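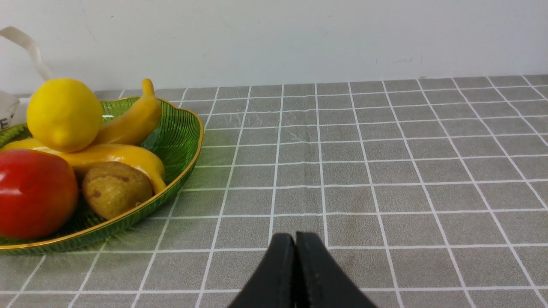

Why do my customers get their order confirmation hours after they've paid?

The message is usually sitting in the outgoing mail queue, and the most common cause is a shop clock set to a different time zone from the mail clock. Naster holds any message stamped in the future until that time comes around. Set both clocks to the same zone and new orders should go out within a few minutes.

Ticket opened August 9, 2019
Shop: Stulline, Urnbridge
Opened by: Lumturie Berisha
Handled by: Nomvula Fourie
Status: Solved

Lumturie wrote:
Hello, and thank you in advance for your patience with me! I read the answer at the top of your help page before writing, and I do think it's close to my trouble, but I've checked both clocks and they match. I even had my sister look, in case I was reading them wrong (I have done that before, back in March, and you were very kind about it). Orders come in fine and the money arrives fine. It's only the confirmation emails. A lady who ordered in the morning got hers after supper, and by then she had already called me twice, poor thing, thinking she'd been cheated. 20 orders have gone through since I moved to the new mail setup and every one of them was late.

Nomvula wrote:
Hi Lumturie, so nice to hear from you again, and I'm sorry your customers have been kept waiting. Thanks for checking the clocks first, it saves us both a step. Could you open Settings, then Mail, then Queue, and tell me what it says next to "Send in batches of"? While you're there, please don't press Clear Queue, tempting as it looks, or the waiting messages will be lost.
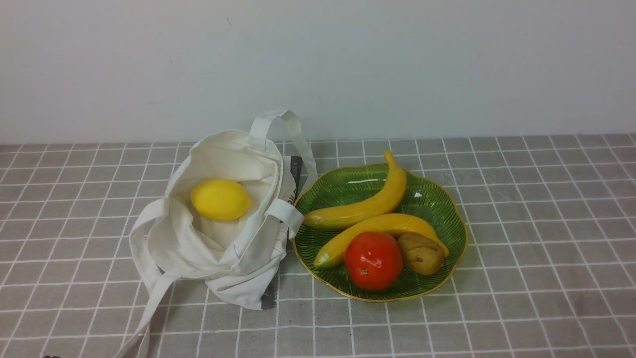
Lumturie wrote:
I found it, after a bit of wandering through the menus. It says 21. I don't remember choosing that, but I did copy the settings over from the old Ó Néill mail account, so maybe it came along with everything else. Does that mean it waits for a whole crowd of orders before it sends anything? We're a small shop, and on a slow day that could take till bedtime!

Nomvula wrote:
You've got it exactly. The queue holds everything until the batch is full, or until the evening send-out, whichever comes first. A big shop might never notice, but for you it means nearly everything goes out in the evening. Please change the number to 1, press Save, and then place a small test order to your own address. If the test hasn't come after 5 minutes, write back and I'll look at the log from my side.

Lumturie wrote:
Oh, wonderful!! I changed it, saved it, ordered myself one packet of tea towels, and the email was there before I'd put the kettle on. The ones that were waiting went out too. I'll call the lady from this morning and let her know it's all sorted. Could you cancel my test order, or should I do it?

Nomvula wrote:
So glad! You can cancel it yourself under Orders, and there's no fee for that. I'll close the ticket now, but a reply here will open it again.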